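Rummy Scoring Program: Project Report

Our group wrote a small program that keeps score for a rummy game called Nadow, which two of us learned at the Flosthorpe games club. It is played with two full packs, so there are 104 cards and no jokers. The first player to reach 2000 points wins.

Scoring by hand is slow. Each player adds up the cards laid down, takes away those left in hand, and carries the total forward. In May we played 5 full games with pen and paper and found adding mistakes in 3 of them — mostly in the later rounds.

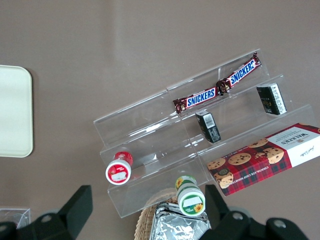 How does the program deal with a tie at the end of a game?
It plays one extra round between the tied players and keeps going until one of them is ahead.

The first version stored only the running totals, so a wrong entry could not be undone. We changed it to store every round separately and work out the totals each time. This made the code longer but easier to test.

The screen layout still needs work. Long player names push the totals out of line — we have limited names to twelve letters for now. Saved games can be opened again from the main menu.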